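Dotance are back, and I'm far too excited about it

June 26, 2022

Well, I've had my phone glued to my hand all weekend and it finally paid off: Dotance have put out a new single! It's called Warer, it's just over three minutes long, and I've played it enough times to annoy everyone in the house (the dog included).

If you've missed them as much as I have, you'll know the last album came out in 2018 and then it all went very quiet. The band say they've got a full record ready for August, out on the Zuneo label, with a small launch gig the same week. Only 200 tickets for that one, so I'm not holding my breath.

My only grumble is the vinyl. They're pressing 542 copies and 309 had gone by teatime, which seems a bit mean for a band with this many fans. I got mine, mind you!

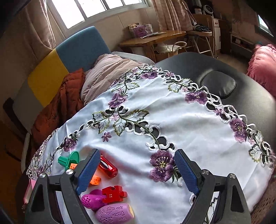 Tickets and records

Gig tickets go on sale Friday at ten, two per person. The vinyl is still up in the label's shop, but I'd be quick.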